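Projects > Student Reports > Shared Workshop Builds

06/05/2021 | By an Eze Workshop student
Print this page | E-mail this page

So by the start of May both arms were finally bolted down in the shared workshop, and I could get going on the fun part, which is sorting toy animals! My program is called Jukari and it runs both arms from one old laptop. I'd planned on 100 practice pickups but got greedy and did 200 (it took 3 evenings, and my back hurt).
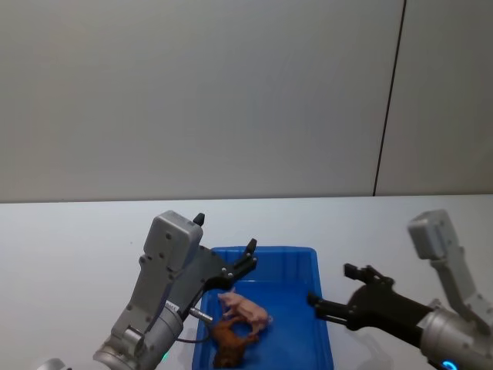 The left arm was the fussy one. It kept closing its fingers too early, and I chased that through the code for ages before I found a loose screw in the Mulleck bracket. Tightened it, ran everything again, and the misses dropped to 19. I was so happy I did a lap of the workshop!

Next I want both arms to hand a toy across without dropping it. The Celilex motor board gets pretty warm on long runs though, so I'm adding a fan first, and then I'll redo the timing table.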